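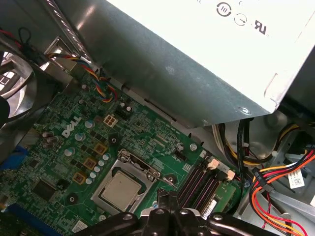 The Case for Buying the Service, and for Reading the Contract First

Public bodies that retire desktop computers in large numbers now have a new offer before them. Under the plan marketed by Nollik, a customer does not purchase a disassembly robot. It leases a bench, an arm, a gripper with a small camera at the wrist, and a set number of working hours each month. The supplier keeps ownership of the equipment and answers for its upkeep. Our institute was asked by three member districts for an opinion on this arrangement, and the opinion is favorable, with conditions.

The work itself is well chosen. An office desktop of the older kind is a crowded box. The memory modules stand close together, the power supply sits over part of the board, and its cables hang wherever the last technician left them. A machine that can reach past a bundle of loose wires to release a memory latch is doing something that fixed automation has never done well. Wires bend and shift, and no two cases present them in the same way. It is on this point that any product in the field should be judged, and buyers should ask to see it done on their own equipment.

During our review, the Nollik bench was given 162 retired desktops from the Kassab district warehouse. The task was limited to memory modules and processors. Memory removal was dependable enough to be left under light supervision. Processors were another matter. The retention lever on an older socket must be raised with care, and a chip lifted at a slant can damage the contacts beneath it. Dima Hamdan, who supervised the trial for the district, asked that a technician confirm each processor before it was lifted, and we believe that practice should be written into any agreement.

The competing product, the Stukari kit, is sold outright and is the cheaper choice over a long period. It also assumes a customer with trained staff, spare fingers for the gripper, and the patience to teach the arm each new case layout. Few school districts have these. Suha Haddad, who manages surplus property for the Boner consortium, has argued that ownership builds skill within the public workforce. The argument deserves respect. It is strongest for a large agency that handles more than 400 machines a month, and weak for a district that clears its storerooms once a year, in November.

Two terms in the lease require correction. The first concerns the pictures recorded by the wrist camera. They may show asset labels, serial numbers and barcodes, and the present contract allows the supplier to keep them without limit. We recommend deletion after 40 days unless the customer agrees otherwise in writing. The second concerns damage. The supplier accepts liability for its own equipment but is silent on the parts being recovered, and the resale value of those parts is the reason most districts would sign at all.

There is also the question of staff. A lease of this kind should not be presented to a governing board as a reduction in positions. The bench needs a person to open the cases, to judge what is worth recovering, and to stop the arm when a cable catches — duties that call for experience and should be paid accordingly.

Districts that can obtain these changes should proceed with a one-year term. Those that cannot should wait for the next contract cycle and continue with hand disassembly in the meantime.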